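Where Does the Water Go?

Pull the plug out of the bath and listen. First there is a quiet bit, then a swirl, and at the very end a noise like a hippo finishing a milkshake. After that the water has gone, and most people never think about it again. Most people do not live in a drain. We are going to follow the water, so hold your nose.

The bend under the sink

Open the cupboard under a kitchen sink and push aside the cloths and the bottle of something green that has been there since before you were born. You should see a pipe coming down from the plughole. It goes down, then up, then down again, as if it had forgotten something and turned back.

Plumbers call this a trap. A little water always sits in the dip, like the last bit of squash in a bendy straw. Smelly air from the drains comes creeping up the pipe, meets the water and can't get past it. If you have ever stayed in a holiday cottage that had been shut up all winter, you may have noticed a pong in the bathroom. The water in the trap had dried up, and the drains had come to say hello. Running the tap for a moment fills it again.

The trap also catches things that fall down the plughole: earrings, teaspoons if the hole is big enough, and once, in my house, a plastic Viking.

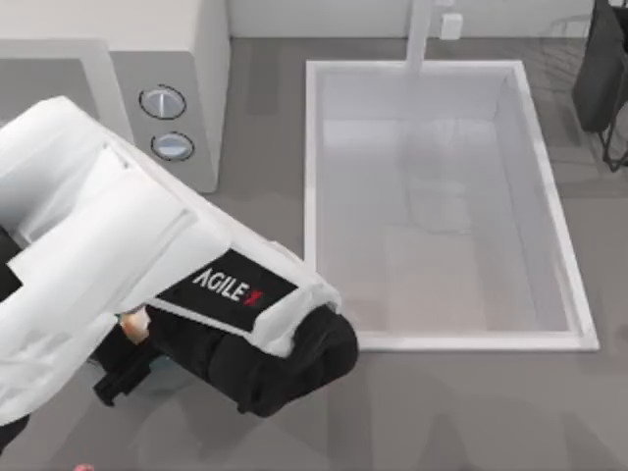
Past the trap, the pipe joins up with all the others in the house. The bath, the shower, the washing machine and (yes) the toilet send everything the same way. It all goes outside and underground, where your pipe meets next door's pipe. Your bathwater and your neighbour's bathwater are now mixed together. You will have to be polite about this.

Downhill all the way

Water is lazy. Give it a slope and it will go down it, and it won't ask for a battery. The people who lay sewers know this, so they tilt the pipes very slightly, and the water trickles along by itself.

The slope has to be right. If it is too flat, the water dawdles and the lumps settle on the bottom. If it is too steep, the water can rush off and leave the lumps behind. I shall say no more about the lumps.

Sooner or later you run out of hill. In the town of Molside, which is as flat as a cheese sandwich that somebody has sat on, the sewers need 14 pumping stations to lift the water up so that it can start going downhill again. The biggest one is on Surville Road, inside a small brick building with no windows. Children in Molside say it is haunted. It hums, certainly, but so does my uncle.

Cleaning up

At the end of the sewer is the treatment works. The one at Molside is called Flarkance, which sounds like something you might cough up, and it cleans the water in 4 steps.

Step 1: The big comb. The water goes through a row of metal bars. These catch the things that should never have been put down a toilet, such as wet wipes, cotton buds, toy cars and false teeth. The owners of the false teeth hardly ever come to collect them.

Step 2: The long sit. The water rests in a huge tank and does nothing at all. Heavy bits sink to the bottom and make a thick mud called sludge. This is the only word in the whole business that sounds exactly like what it is.

Step 3: The feast. Now the water meets billions of bacteria, which are living things far too small to see. Air is bubbled through the tank to keep them lively, and they eat the muck that is left. They think it is delicious. There is no accounting for taste.

Step 4: One more sit. The full-up bacteria sink to the bottom, and the clear water flows off the top and into the river. It isn't ready to drink, so please don't, but it is clean enough for fish.

And back again

The sun warms rivers and seas, and some of the water rises into the air as vapour. It makes clouds, the clouds make rain, and the rain usually waits until you are on a school trip. Some of it ends up in reservoirs, where it is cleaned all over again, much more fussily this time, and piped to your house.

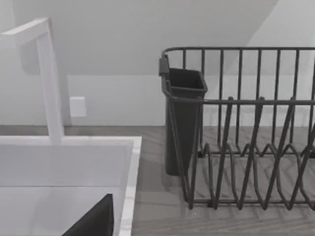
A kitchen tap and sink. Water comes out of one and goes down the other.

The water on Earth has been going round like this for a very long time. The drop on the end of your nose may once have been in a puddle that a dinosaur stood in. It may also have been in a dinosaur. Drink up!

Things that must not go down the drain

Cooking fat. It goes down runny and then turns hard, like candle wax. Let it cool and put it in the bin.

Wet wipes, even the ones that say "flushable" in friendly letters.

Paint, hamsters and homework.

Words to show off with

Trap: the bend under the sink that keeps smells out.
Sewer: a big underground pipe for used water.
Sludge: see Step 2, but not just before lunch.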